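Print this article
E-mail this article
Shares: 1,507

The Cup That Moved: Tracing a Grid Fault at Karkham

September 6, 2023

The fault report at Karkham runs to three lines. During a table-setting task the arm closed its gripper to one side of a cup, raised nothing, travelled to the tray and opened again over the drop point. The controller logged the cycle as complete. It then did the same thing on the next run.

A missed grasp is a routine event in manipulation work. What made this one worth stopping for was the log. Ziltari, the scheduling software used on the bench, had marked both cycles as successful and moved on to the next item. Had the next item been placed by reference to the cup, the arm would have been working to a layout that did not exist.

Florian Millet, who maintains the bench, took the cell out of automatic mode and halved the speed limit before anyone began looking for a cause. The items were set out again and each target was approached by hand command, with the emergency stop held by a second person.

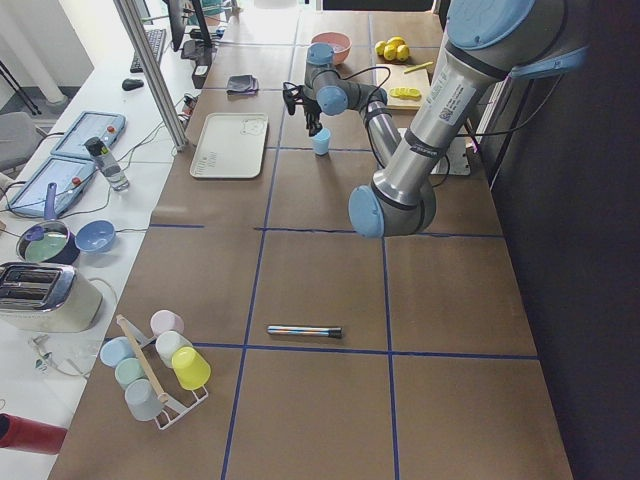
The arm over the light blue cup, with the tray, bowl and lemons set out on the taped table.

The bench works to a simple scheme. Blue tape divides the table into cells, and each cell has a stored origin in the arm's own coordinates. A task file names the object and the cell. Kenero, the vision module, finds the object inside the cell and passes back an offset from the origin. The arm adds the two together and moves.

The weakness of the scheme is that it depends on two measurements made at different times. The stored origins came from a calibration in February. The vision module, on the other hand, finds the cell boundaries afresh at each start, by looking for tape. If the tape is moved after calibration, the offset is measured from one line and added to another.

Millet's first suspicion was the wrist joint, which had been refitted during the summer. He ran a repeatability check against a fixed pin and found nothing outside tolerance. The gripper closed evenly and the camera bracket was tight. A fault in the joint would also have shown up in every cell, and the misses were confined to the middle row.

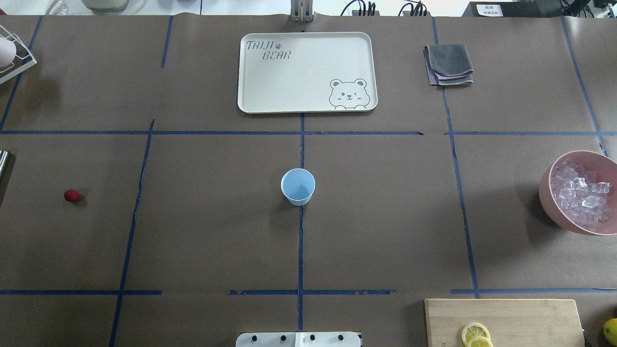 Attention turned to the covering. The paper had been replaced after a spill and the grid laid again by hand, with the old positions taken from pencil marks on the table edge. Two of those marks belonged to an earlier layout. The lines running across the middle row had been taped to the wrong pair, and the new grid passed a visual check because it looked much like the old one.

Ka-ming Yuen, who wrote the cell-finding routine, then raised a second point. The routine fits a straight line to each strip of tape and takes the crossing of two lines as a corner. Where the tape is torn, overlapped or stepped at a join, the fit can settle on either edge of the strip. The corner then shifts by up to the width of the tape between one start and the next. That error is small, and the gripper can usually absorb it. Added to the misplaced strips, it was enough to put both fingers on the same side of the cup.

"Either fault alone would have been caught or tolerated," Yuen said. "We had calibrated for tape that was straight, and the routine had no way of saying that it wasn't."

The cell finder does produce a confidence value, but Ziltari was not set to read it. The value was written to a separate file and deleted at the end of the day.

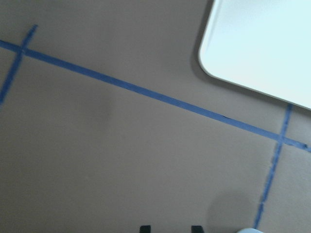
Why did the controller record a missed cup as a success?
The success test checked only that the gripper had received its close and open commands and that the arm had reached the drop point. It did not check whether the fingers had stopped against an object.

The finger position was available throughout. The gripper reports its opening at every control step, and a fully closed reading after a grasp command means that nothing is held. An earlier version of the task file had used that reading. It was removed when thin utensils were added to the object list, as the fingers close almost completely on them and the test kept stopping good cycles. The change was made for every object, cups included. 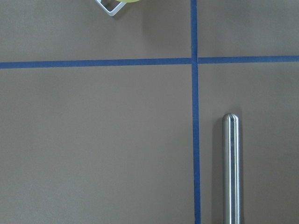 Three changes have been made. The closed-finger test is back, with a separate threshold for each object. For slim items it is backed by a second look from the wrist camera after the lift. Ziltari now reads the confidence value and will not start a task if any corner falls below the limit. The stored origins are also compared with the detected corners at each start, and a difference of more than 3 mm holds the arm at its rest position until someone clears it.

The physical grid has had less attention. Millet would like to replace the tape with printed markers, and a quotation has been requested from Shibata for a marked sheet. Yuen prefers to keep the tape, on the grounds that a routine which copes with poor lines will cope with good ones. For the present the tape stays, and relaying any part of it requires a fresh calibration signed by 2 people.

The report also covers the risk to staff. No one was inside the working area during either cycle and no item was damaged. It notes, however, that a false success leaves the arm ready to move at once to its next target, while a person watching may take the missed grasp for a stop. The bench rules now state that an arm which has failed a task is to be treated as moving until the drive light is off.

Automatic running at full speed has not yet been restored.

Print this article
E-mail this article
Comments: 2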